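Acta de la reunión del grupo de evaluación de equipos
17 de febrero de 2023

Lugar: sala pequeña de la planta de Olladell
Preside: Savvas Athanasiadis
Asisten: compras, mantenimiento, línea de envasado y formación
Excusa su asistencia: calidad (envía comentarios por escrito)

1. Acta anterior

Se aprueba con una corrección: el plazo de prueba del paquete Idomham termina en mayo y no antes, como se había recogido.

2. Paquete de simulación y pinza de Idomham

Savvas abre el punto y se le nota contento. Recuerda que lo que tenemos a prueba es el servicio completo: el entorno simulado, la biblioteca de objetos, el modelo de la pinza de dos dedos y las horas de acompañamiento técnico. La pinza física sería un pedido aparte y hoy no se decide.

Cuenta que al principio iba con bastantes reservas (ya habíamos probado otro simulador y aquello se quedó en un cajón), pero que con este se puede montar una mesa con botellas en una mañana y ponerse a probar agarres por la tarde. ¡Y sin parar la línea ni romper vidrio! Desde entonces hemos lanzado 2.032 intentos de agarre, repartidos entre los tres tipos de envase que más nos interesan.

Envasado explica que lo mejor para ellos es poder repetir exactamente la misma situación cambiando una sola cosa: el ángulo de entrada, la apertura de los dedos, la inclinación de la botella. De los intentos con botella inclinada, 209 se han marcado para revisarlos uno a uno, porque son los que más se parecen a los atascos de verdad. La revisión va por la mitad y está siendo muy entretenida, según consta a petición expresa de quien la hace.

Mantenimiento pregunta si el modelo de la pinza respeta las holguras del varillaje. Savvas responde que Idomham asegura que sí, aunque queda pendiente que nos envíen las cotas. Mantenimiento insiste en que sin cotas no firma nada, y se acepta.

Formación propone usar el simulador también con el personal nuevo. Hicieron una sesión corta con el turno de tarde y la gente no se quería ir. Se ve con muy buenos ojos, pero hay que aclarar antes si la licencia permite ese uso.

3. Comentarios de calidad (por escrito)

Se leen en voz alta. Piden dos cosas: que el rozamiento del cuello de la botella se pueda ajustar por separado del cuerpo, y que se incluyan más casos con objetos vecinos cerca de los dedos. Lo primero ya se puede hacer desde la versión instalada la semana pasada. Lo segundo se traslada a Idomham.

Envasado comenta que los casos con varias botellas juntas son justo donde más se aprende. Se proyecta uno de ellos.

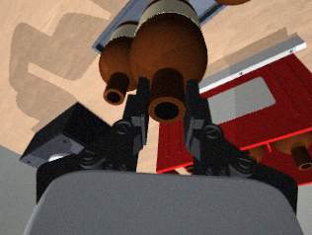 Agarre por el cuello de una botella inclinada, con otra detrás y más envases junto a la estructura roja. Simulación.

Se comenta sobre todo el poco sitio que queda para el varillaje entre la caja negra y la estructura roja. Mantenimiento pide repetir el caso con la pinza girada y con otra altura de entrada. Savvas lo apunta encantado, y añade que es la clase de discusión que antes teníamos de pie junto a la máquina y con prisas.

4. Comparación con Sturkbridge

Compras ha recibido la oferta de Sturkbridge. Es más sencilla de instalar, pero no deja importar envases propios, y eso pesa mucho. Se mantiene como alternativa hasta que acabe la prueba. La hoja comparativa tiene 77 filas; se ruega a todo el mundo que la lea antes de la próxima reunión, o por lo menos las filas de su área.

5. Horas de acompañamiento

El contrato de prueba incluye 80 horas. Se han gastado más de la mitad, casi todas en la puesta en marcha, y el grupo coincide en que han sido muy bien empleadas. Lo que queda se reserva para los casos con objetos vecinos y para la sesión de formación.

6. Acuerdos

Pedir a Idomham las cotas del varillaje (Savvas).
Consultar la licencia para uso en formación (compras).
Repetir el caso proyectado con la pinza girada y otra altura de entrada (envasado).
Terminar la revisión de los intentos marcados (envasado).

7. Ruegos y preguntas

Formación pregunta si se puede dejar el equipo encendido entre turnos. Mantenimiento lo mirará. Se pide también una segunda pantalla para la sala, y compras toma nota.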